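Linen room update: the first season with the new bench

Staff at the Odmont laundry have asked for a written summary of the linen room changes, so most of this issue is given over to it. The short notices about lockers and the parking lot have moved to next month.

The background is simple enough. We handle bedding for guest houses and small hotels, and the washing and drying side has been largely automatic for years. The finishing side has not. Flat sheets go through the ironer and folder without much help. Pillows, covers, fitted sheets and anything with elastic in it still get picked up, turned, sorted and put down by a person, usually many times over before they leave the building. A standard shift in the linen room moves 1000 pieces, and the odd shapes take up far more of the day than their share of the count.

In August we started preparing for a machine that will take on part of that handling. It is being built by Medov, and it learns from examples. Instead of someone writing out each motion in code, people do the job with a hand-held gripper that works like the one the machine will have, and a camera on the tool records what it sees. Four people from the linen room have been doing this at the table in two-hour blocks. They work through the usual bedding at the usual table height, with the white baskets, and they do each piece more than once, grabbing it in different places. Medov wants variety. A clean, perfect pickup is useful to them, and so is an awkward one where the fabric has to be let go and gripped again.

Three views from the tool, with white bedding between the fingers:

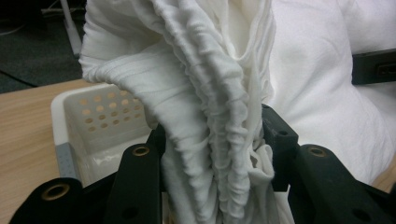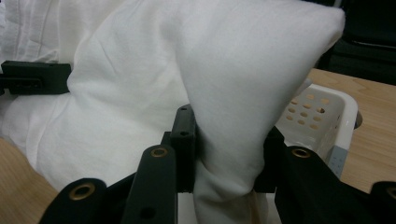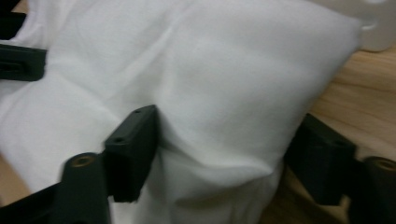
Not everyone is convinced by the approach. Writing in the suggestion book, Woltier said the gripper is slower than two hands and always will be, that a person feels a bad seam before seeing it, and that management should put down on paper how a machine with two fingers is supposed to catch a torn hem. The same entry asked whether the people doing the recording are training their own replacements, and whether they were told so before they signed up.

Both points deserve an answer, and they were taken up at the shift meeting.

On speed, the entry is right. Handling a pillow with the gripper takes longer than handling it with bare hands, and the recording blocks have put the room behind on some afternoons. We have stopped scheduling them on days with a large hotel return. The first machine is also expected to be slower than a person. The plan is to run it on the sorting table through the quiet hours, from 9 p.m. on, when we have trouble filling the shift anyway.

On damage, the machine will not be doing inspection. Every piece will still pass through someone's hands before packing. Tears, stains, stretched elastic and failed seams stay a human decision, and the reject bin stays where it is. If anything, the inspection station will need more time than it gets now, and we have asked for a second lamp and a better stool there.

On jobs, the commitment given at the meeting was this. No position in the linen room will be cut for the first two years of the machine's use. There are 23 people in the room across all shifts, and that number is to be kept by filling vacancies as they come up. What will change is the mix of work. There will be less lifting and carrying from basket to table. There will be more inspection, more mending, and some new tasks such as clearing a jam, restarting the arm after a stop and noting which pieces it keeps dropping. Those tasks will be paid at the operator rate. Several people asked for the commitment in writing, and a signed copy is now on the board next to the time clock.

What happens after two years was not settled. Management said it did not want to promise something it could not be sure of. That was not a popular reply, and the question is on the agenda again for the next meeting.

A few practical matters came out of the recording work.

Wrists. The gripper is light, but squeezing it for a full block is tiring in a way that folding is not. Blocks are now cut to 45 minutes with a change of task in between. If your hand is sore the next morning, tell your shift lead and you will be taken off recording with no change to your pay.

Voices. The camera's microphone is switched off. Medov has confirmed that no sound is stored. The camera faces the fingers of the tool and the table, but it can pick up part of the room behind, so please walk around the far side of the table during a block if you would prefer to stay out of it.

Names. Recordings are filed by block number. They are not used to compare one worker with another, and shift leads do not have access to them. This was a condition of our agreement and applies to everyone, including agency staff.

Pieces used for recording. These go back through the wash before they are sent out. Use the marked cart and do not return them to the clean shelves.

Training. Anyone who wants to learn the operator tasks can sign up on the sheet in the break room. The course is 21 hours, all on paid time, and it will be held in the old office at our Duman site. Transport over there leaves from the front gate at 7:30 a.m. You do not need any background in computers. The people who have done the recording get no priority for places, and there will be a second round for those who miss the first.

The floor space for the machine will be marked with yellow tape before it arrives. The two tall shelving units on that wall are going into the corridor by the boiler room, and the pillow protectors will be kept on the lower shelves there. Please leave the corridor door closed, as it is a fire door.

Further questions can go in the suggestion book, signed or unsigned.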